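Let the Planner Say It Doesn't Know
By Mahsa Golestani
September 2026

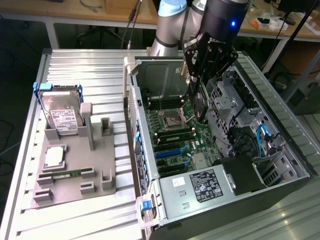 Most task planners I have worked with keep one kind of record: a step is done or it isn't. I think that record is the weakest part of the software. Take a computer assembly cell. The processor socket stands open with its lever raised, and there are empty memory slots above it and a module in a slot below it. A processor chip waits in its recess in the fixture plate. A planner with a done list will tell you which steps it sent to the arm. It won't tell you what state the socket is in.

At Gotano we used to write the plan as a fixed sequence, with a vision check after each move. When a check failed, the code retried twice and stopped. Somebody then walked over, looked, and typed in the step number to restart from. That person was doing the state estimation, and we paid for it every shift.

Our current planner, Notness, keeps three values for every fact: true, false and unknown. Any failed grasp sets the facts near it to unknown. The planner can't act on an unknown, so it has to go look first – usually one more camera view, two at most.

The common complaint is speed. Looking costs time, and over 1000 cycles it adds up. I accept that. But people tend to compare it with a clean run, and they leave out the minutes spent on restarts.

I would also keep the learned parts out of this layer. Let a network find the lever and report how sure it is. The rule that says you don't lower a chip toward a socket of unknown state should be four lines of plain code that a new hire can read. Ours still has a few exceptions in it that I'd like gone by October.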